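The Best Game I Own Is a Whiteboard and Some Blocks

I own 187 board games. I know the number because I had to write it on an insurance form in January, and typing it out made me feel a little ill. There are boxes in my hall closet I haven't opened since I moved to Paden. There's one with so many tiny plastic sheep in it that I'm scared to take the lid off.

And what have I been playing after dinner for the last couple of months? A thing called Stamgate, which you play on an ordinary whiteboard laid flat on a table. You need a dry erase marker and a few colored cubes, and that's your lot. I learned it from Effie Haldane, who learned it from her sister-in-law, and I've given up trying to find out who made up the rules in the first place.

You draw a loop on the board, any shape you like, and that's home. Then you make little ticks and dashes to mark the spots where a cube is allowed to stop. Players take turns moving a cube from mark to mark, and you score when you bring one home. If somebody's cube is already sitting there, you can stack yours on top and steal the points – cruel, and so satisfying!

I like a big board for it, and a table with nothing else going on.

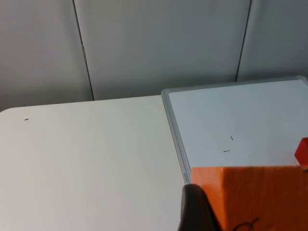
Maxine Ormsby thinks I've got this wrong, and that a small board makes a better game, because everyone is in everyone else's way from the first move and you get twice as many fights. She also told me that my endgames are boring.

Fine, Maxine. I tried it her way for a week and we did have more fights, most of them about whose sleeve had wiped out a dash. I went back to the big board.

The stacking is where people get hooked. My nephew is nine and couldn't care less about getting home early. He hangs back, lets me park my cube in the loop, feels very sorry for me out loud, and then plonks his on top. A red with an orange over it is worth 6 in our house, and we've argued about that number more than we've argued about politics.

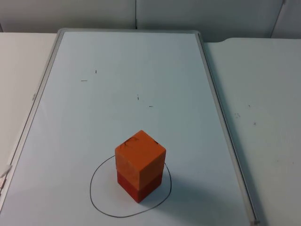

We did try allowing a third cube for a while. It made every round drag on forever, with everybody hovering and refusing to commit, so two high is the limit now and I'm sticking to it. Effie plays with no limit at all, but then Effie also plays Drolto with the long scoring, so I don't take advice from her on pacing.

If you want to try it, start with one cube and play solo. Put it down at the far end, draw your loop close to you, and see how few moves it takes to get home. It sounds like nothing, I know (it sounded like nothing to me too), but I've lost entire evenings to it.

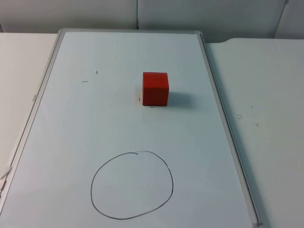
Don't fuss over the drawing, either. My loops come out like potatoes and the game doesn't care. A wobbly one is more fun to argue over anyway, when a corner of your cube is touching the line and you'd like everyone to agree that it's in. We say touching counts. Maxine says it doesn't, and she brings her own marker.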